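Skerwood Access Road – Walk-Through Safety Checklist with Comments
Inspection date: 2025-06-27
Prepared for: Leinonen site office
Sections covered: surface, edges and verge, planting, signs, lighting, glare

Good morning, all, and thank you for your patience with this one. I know the last checklist ran long, and I'm afraid this one does too, but I would much sooner write down a thing you already know than leave it out. Items are marked OK, WATCH or ACTION. Comments are mine, and please do write back if you see it differently.

1. PAVED SURFACE

1.1 Potholes or open breaks in the wheel paths – OK
None found between the Skerwood gate and the Plorkex turnoff. I walked it both ways, slowly, with a good hat on.

1.2 General wear – WATCH
The asphalt is getting on in years and it shows. There is nothing I would close a lane over, but let's keep it on the list for the fall.

1.3 Old patches flush with the road – OK
I laid the straightedge across the ones nearest the gate and was pleasantly surprised. Whoever did those took their time.

1.4 Loose stones on the driving surface – ACTION
A few had found their way into the lane near the gate. I kicked the worst of them back, but a proper pass with the sweeper would be much better, and while it's out there it may as well do the turnoff too.

2. CURB AND VERGE

2.1 Curb edge continuous and firmly set – OK
One short length rocks a little underfoot, 85 feet from the gate. I marked it with yellow crayon so you can find it again. It can wait for the next masonry visit.

2.2 Verge safe to step onto – WATCH
It's a stony verge, and it always has been. Anyone who has to pull over and get out should be wearing real shoes, and I'd be grateful if the welcome sheet for new drivers could say so.

2.3 Dry growth kept down – ACTION
With June as dry as it has been, I'd like the dead stuff raked out before the hot weeks really settle in. It's an easy morning's work if you start early, and the Ikum crew has already offered to lend us their rakes.

3. SHRUBS AND TREES

3.1 Shrubs clear of the road edge – OK
They have behaved themselves this year. A light trim at the far end would still be welcome.

3.2 Low or dead branches – OK
I gave a good tug to everything I could reach and nothing came away in my hand.

4. SIGNS AND POSTS

4.1 Signs upright and facing traffic – OK

4.2 Signs clean enough to read – WATCH
Dusty, as you'd expect. A bucket and a soft brush will do the job, and please go easy on the older faces, which scratch if you so much as look at them.

4.3 Posts firm at the base – OK

5. LIGHTING

5.1 Poles straight, no damage at the foot – OK

5.2 Access covers closed and screwed down – ACTION
One screw is missing at the pole nearest the turnoff. I had a spare in my pocket, but of course it was the wrong size!

5.3 Lamps tested after dark – NOT DONE
I was home eating supper by then, I confess. Would someone on the late shift please check them this week and send me a note?

6. GLARE AND VISIBILITY

6.1 Drivers warned about low sun – ACTION
I saved this one for near the end because it is the item I care about most. The road is so wide and straight that people relax on it, and then the sun gets in their eyes and they can't make out what is ahead of them.
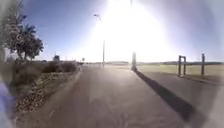
So please, a clean windshield inside and out, visor down before you leave the gate, and headlights on at all hours. I'd also like us to leave a gap of at least 200 feet to the vehicle in front when the glare is bad – more if you're hauling.

6.2 Sunglasses available at the gate – WATCH
The box is nearly empty again. They do wander off.

6.3 Walkers and cyclists in bright vests – OK
Everyone I met had one on, and several waved, which made my morning.

FOLLOW-UP

Sweeping, raking and the cover screw come first. Everything marked WATCH gets looked at again on my next walk. Questions can go to extension 505, and if I don't pick up, leave a message and speak slowly.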